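The Bun Summer

I bought my steamer pot for 37 dollars on a day when I'd gone out for trash bags. The shop was Cordeiro, the narrow kitchen store where everything hangs from the ceiling and you have to duck, and I came home with a big shiny pot and no trash bags at all (we used grocery sacks that week).

I grew up thinking of steaming as something you did to broccoli when you were being punished. Then my neighbor Mi-kyung Son brought over a plate of filled buns, still warm under a dish towel, and I ate mine standing up at the counter before she'd even sat down! I asked for the recipe. She gave me a lesson instead, two long afternoons of it.

The dough is easy. Flour, yeast, a little sugar, warm water, a spoonful of oil, and more kneading than you think you have in you. The pleating is where I fell apart. You hold the circle in one palm, pinch and turn with the other hand, pinch and turn, and then give the top a little twist so it stays closed. My first ones looked like coin purses that had been sat on. Mi-kyung ate one anyway and said the pork needed more ginger, and she was right about that too.

I've gotten better. I roll the edges thinner than the middle now, and I stop filling when it still looks stingy. I also quit crowding the pot, after a batch in July swelled into one enormous bun that I had to tear apart with forks.

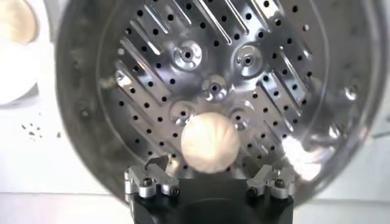
Can you reheat a steamed bun without drying it out?

Put it back over simmering water for a few minutes, lid on, until the middle is hot. A microwave works too if you wrap the bun in a damp paper towel first.

I freeze mine after they've cooled, in a single layer on a tray, and bag them once they're hard. On a bad Tuesday there is nothing better than dinner that only asks me to boil water.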